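Cleltitz Community Help
Home > Small Business and Selling > Packing and Shipping

Sorting small parts before packing, how do you lay out the table?

Asked by Nneka Oyewole
22/05/2025
2 answers

I sell replacement knobs, hinges and drawer pulls online. It started as a side thing in the spare room and now I get enough orders that I can't keep doing it the way I was. Last month I sent out 84 orders and four of them had the wrong screws in the bag. The screws look almost the same (one is slightly longer) and I pack in the evening after work, so I'm tired.

Right now I have one folding table against the wall. The stock is in shoeboxes on a shelf behind me. I turn around, get the box, count out what I need, turn back, bag it, label it. The label printer is on a chair.

What I want to know is:

Is it better to pick all the orders first and then bag them, or do one order start to finish?

Do people use trays or bins on the table itself, and if so, where do they go? I'm right handed if that matters.

Is a scale worth buying for checking the count?

I don't have room for a second table. Budget is $115 or so, and I would like some of that left over for better bags.

Comments on the question

Modupe Shehu: How many different screws do you stock? If it's only a few, the answer is easier.

Nneka Oyewole: Nine sizes, but two of them make up most of what I send.

Answer 1
Ebuka Chukwu
Marked as helpful by the asker

I packed for a hardware wholesaler in Foverberg for a few years and now do my own orders from home, so I have done this on a big bench and on a small one.

Do one order start to finish if the order has more than two kinds of part in it. Pick in batches if most of your orders are the same thing. From what you wrote it sounds like most of yours are the same two screws plus a knob or a pull, so I would batch those and leave the odd ones for the end of the night.

For the table, keep one side for parts and the other side for finished bags, and never let anything sit in the middle except the order you are working on. Since you are right handed, put the parts on the right. Open trays are better than boxes with lids. Get long narrow ones and turn them so the short end faces you. They take up less of the front edge that way and you can fit more of them side by side. 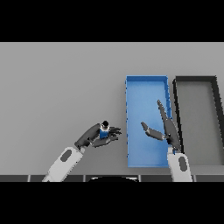 Keep the two screws that look alike as far apart as the table allows. Most people put them next to each other because they are similar, and then one falls into the other tray. I keep mine in different colors too, and I wrote the length on a piece of tape on the short end. If you ever find a stray screw on the table, don't guess. Measure it or throw it in a jar for later.

Get a plain table top if you can. I had one with a fake wood grain and small brass screws disappeared on it. A sheet of light colored shelf liner is cheap and fixes the problem.

Move the printer off the chair. Put it on the shelf at elbow height and move some of the shoeboxes down.

On the scale: yes, if your bags have more than ten or so pieces in them. For four screws and a knob, just count. A cheap kitchen scale won't notice one missing screw. You would need one that reads to a tenth of a gram.

Comments on this answer

Nneka Oyewole: Thank you. I moved the two sizes to opposite ends last night and did the regular orders as a batch. It took me 45 minutes and normally it's well over an hour. Still have to deal with the printer.

Ebuka Chukwu: Good. Sweep the table between batches too.

Lemlem Dinsa: What do you line the trays with? Mine slide when I reach in.

Ebuka Chukwu: Same shelf liner, the rubbery kind, a strip underneath each one.

Answer 2
Yakubu Wike

I'd buy the screws pre bagged from the supplier. Arumugam did it for me in packs of four but you have to order a lot. Then there is no sorting.

Comments on this answer

Modupe Shehu: Do they do mixed sizes in one bag?

Yakubu Wike: No, one size per bag. I don't know about the minimum now, it was a while back.

Nneka Oyewole: I'll ask them. I could maybe do it for the two common sizes.

Related questions
Padded mailer or small box for metal parts?
Label printer jams every tenth label
How do you store returns you haven't checked yet?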